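Notes for the Thursday slot – looking after one arm in a kitchen

Hi everybody, can the back row hear me? Good. I've got the slot right after lunch, so I'm going to talk about cleaning and cables, and if you nod off I'll understand.

What I want to do is walk you through how we keep one arm cell running. One. I get asked to talk about fleets and I don't have a fleet. I have one arm in one kitchen, the Billard kitchen as we call it, and I've been the person with the hex keys there since August. The project is called Stundum and the job is dull household stuff at a counter: boxes, lids, things near the sink.

(Pause. Ask who here has an arm outside a lab. Usually three or four hands.)

Okay, so where does it live? In a factory cell you bolt the base down and build the world around it. In a kitchen the counter was there first and so were the cabinets, and you fit yourself in. We spent a silly amount of time on base placement. Too close to the counter and the elbow folds up on itself every time it reaches for something near the front edge. Too far and it's stretched out straight at the back by the window, and a stretched arm is a shaky arm. We ended up marking the spot on the floor with tape, and I check the tape every morning before I check anything else.

The log, by the way, is a paper notebook. I tried the spreadsheet and I stopped filling it in after a week! The notebook stays with the machine. It has 272 entries in it and I went through every one for this talk, which was a fun Sunday – well, it was a Sunday. 157 of those are cable stuff. More than half! I'd have guessed fingers, or software.

So, cables. An arm on a bench mostly repeats itself. An arm in a kitchen gets asked for odd poses all day long, and the cable going out to the gripper has to survive every one of them. Leave it too short and it tugs on the connector when the wrist rolls over. Leave it too long and you've got a loop that wants to hook itself on the nearest faucet. What I do now is put the arm by hand into the worst pose I can think of, set the slack there, and then go to the next worst pose and see if I still like it. Takes 19 minutes if the coffee is good. Tie it down loosely, please. I used to cinch the ties tight because it looked neat, and I wore through two jackets that way.

(Slide with the Dirkmont connector. Don't get into the pinout, there's no time.)

Fingers next. We handle a lot of clear boxes with clip-on lids, and those are tougher than they look. The tabs are small, the plastic is slick, and a fingertip with a bit of dish soap on it is hopeless. So the tips get wiped at the start of the day and again after lunch. I look for nicks at the same time, with a flashlight held low from the side so they throw a shadow. Any tip with a nick I can feel with my thumbnail gets swapped, no debate. The old ones go in a jar and the jar is getting full.

Then the wrist camera. Same cloth? No! Different cloth. I learned that one by smearing soap across the lens and then chasing a "calibration problem" for most of an afternoon.

(Next slides. Let them look, don't talk over it.) 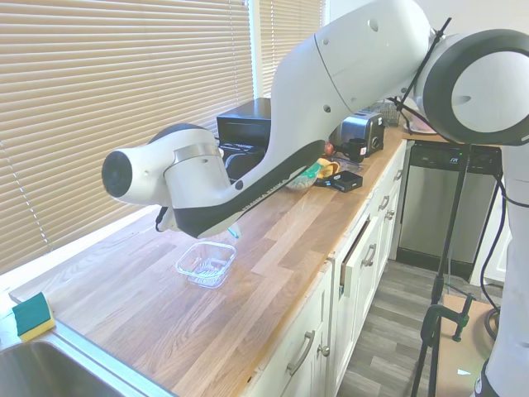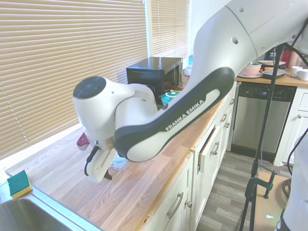 The arm over the butcher block in these two, with the window on one side and the dishwasher down at the end.

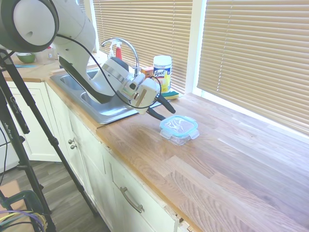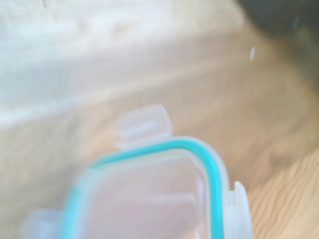

Calibration, since I brought it up. I do a quick check daily and the full one only if the quick one looks off or if the base has been nudged. The quick check is really basic – I send the arm to touch a few marks on the counter and I look at it with my own eyes. If it lands where it landed yesterday, we go. The run counter said 1,309 when I packed up for this trip, and the full calibration has been needed far less than I feared at the start.

Camera stands are the other thing that moves, because feet hit tripod legs. Mine do, anyway. We tighten every knob in the morning, top to bottom, and then push on the stand gently with one finger. If it wobbles, it gets tightened again before the arm is powered up.

Spares! Somebody always asks. I keep a set of fingertips, one gripper cable, a bag of ties and the right screws in a box marked Gudeta, which is the name of the old project and I never relabeled it. The cable is the one I'd buy two of. Shipping on ours took forever and we sat there with a perfectly healthy arm and nothing to plug it in with.

(If running late, skip to questions here.)

Last bit is shutdown. Park the arm away from the sink, fingers open, power off, wipe down, write in the notebook. I write the entry even when nothing happened that day, and those come in handy later when I'm trying to work out when a noise started. Right now I've got a faint click in the wrist that showed up last month and I still haven't found it, so if anyone here has had that, please come grab me at the coffee break.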